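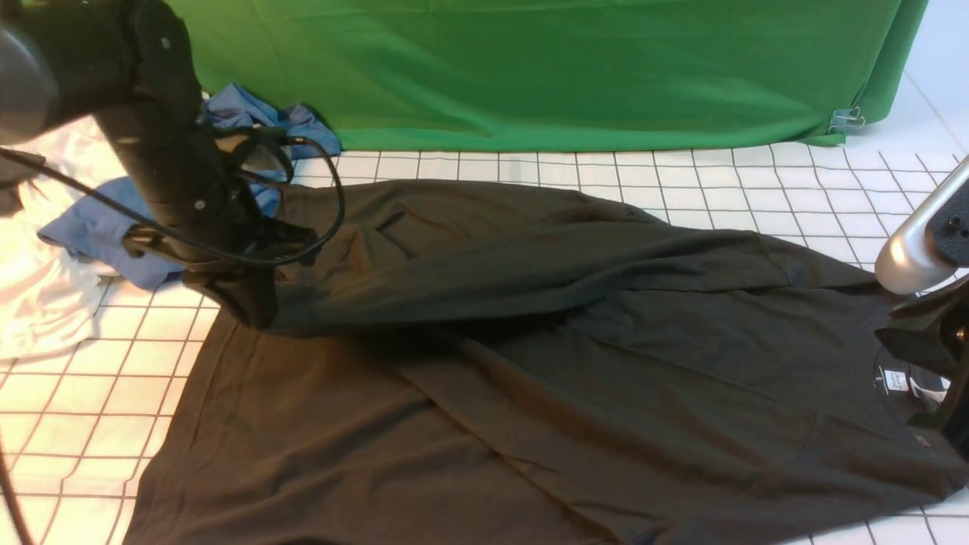
Does finishing the Fenley listener course qualify you to counsel people? The certificate says you attended 12 hours of training and nothing more, so you can't call yourself a counselor or take clients on the strength of it.

Fenley Area Forum > Health and Services > Listener course, worth it?

marrowbone_st
Putting the short answer up top because it got asked in the other thread. Now my own gripe. The county wants 800 residents through this thing and Kjell Eide was on the radio Tuesday calling it a turning point for mental health in Fenley. Has anyone seen a number for what happens after the training? I read the whole handout. It tells you how many chairs they plan to fill. It doesn't say whether one person in trouble gets seen any sooner.

tildy_k
I took it at the Dandport library. It was fine. The instructor was good and didn't talk down to us, and I learned to stop jumping in with advice. My brother had a bad winter and I wish I'd done it earlier. I don't see what there is to be mad about.

marrowbone_st
Not mad at the course. I'm asking what it's instead of. The Gashaw clinic used to have walk-in hours three evenings a week and now it has none.

oldferry
Those two things come out of different money. The clinic is state, the course is a county grant. People keep mixing them up on here.

marrowbone_st
Source? The handout lists "Gashaw outreach" as a partner and a line item.

oldferry
Partner means they lend the room. I'll look for the budget page.

penrod77
Whatever pot it comes from, the wait for a first appointment in Clitetport is up to five months. My daughter's school nurse told us that to our faces. So you train a neighbor to notice I'm not doing well, she notices, she gives me the number, and I wait till spring. What did we gain?

tildy_k
You gained a neighbor who noticed, and who'll probably call again next week. I'd take that over nothing. When my brother was at his worst he wasn't going to phone a clinic anyway -- somebody had to sit there with him first.

penrod77
Fair. I'd still want the appointment.

hollis_in_back
I'm a retired ward nurse, so take this as one person's view. Courses like this can make people less scared of asking a direct question, and that's worth having. I get suspicious when the people running it grade it by asking everyone on the last day if they feel more confident. Of course they do, they just had a nice day and a sandwich. Ask them again in a year, and ask the clinic if referrals changed.

marrowbone_st
That's my whole point, put better than I put it.

oldferry
Found the budget page. The room is free but there is a coordinator salary split between the course and Gashaw. So I was partly wrong. It still doesn't show the evening hours were cut to pay for it.

marrowbone_st
Doesn't show they weren't, either. I emailed Eide's office asking for the follow-up plan. If there is one I'll post it here and eat my words.

tildy_k
Next course in Dandport starts in January if anyone wants to judge it from inside the room.

penrod77
Might go. Is there parking?

tildy_k
Behind the library, free after 5.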